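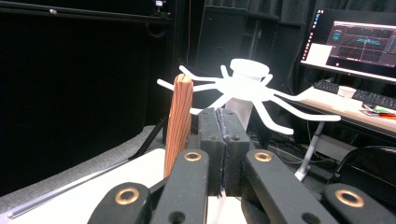 Wood block + white plastic spider, what do I do with them?
Forum: Game Night & Small Stuff

mossyporch
Posted 17th April

OK so I'm clearing off the white table and I'm left with the same two leftovers as always. One tall wooden block, rounded on top, really orange with that fine straight grain running up it. And one white plastic spider with a little round cap on its back and eight skinny legs. They don't belong to any set I still own. My shelf is full. Keep, toss or paint?

Drorken_dad
Keep the block, lose the spider. Wood is always useful, it props up a phone, it holds a door, whatever. Thin plastic legs snap in a drawer and then you've got bits everywhere. Ask me how I know.

tinbutton
Hard disagree!! The spider is the good one. I have a bin of odd pieces from the Foltham swap and it's always the weird critters the kids fight over (never the blocks, I've got blocks coming out of my ears).

mossyporch
Ha, I was leaning toward painting the spider black for Halloween. Would regular craft paint stick to it?

tinbutton
Not for long on bare plastic. Scuff it up a little with fine sandpaper, wipe it down, then primer. I do 2 thin coats after that. Go easy on the legs.

gerlachgal
Please don't paint the wood though. With a color like that I'd rub in a bit of mineral oil and leave it alone. Mine got painted in January and I've regretted it ever since.

Drorken_dad
It's a block. Paint it if you want.

gerlachgal
It's a NICE block. You can't get the grain back once you've filled it with acrylic, I spent a whole weekend trying.

pocketlint4
Has anyone tried those Novonari drawer trays? I gave the odd stuff its own tray and quit worrying about what set it came from. Skinny things go on top so they don't get crushed.

Drorken_dad
So your answer to clutter is buying a tray for it.

pocketlint4
Yep! And my table is clear, so.

mossyporch
OK, going with oil for the block and primer for the spider, and if the legs break I'm blaming tinbutton. Is there an oil that doesn't stay sticky?

gerlachgal
Plain mineral oil from the drugstore. Wipe off the extra after twenty minutes and let it sit overnight.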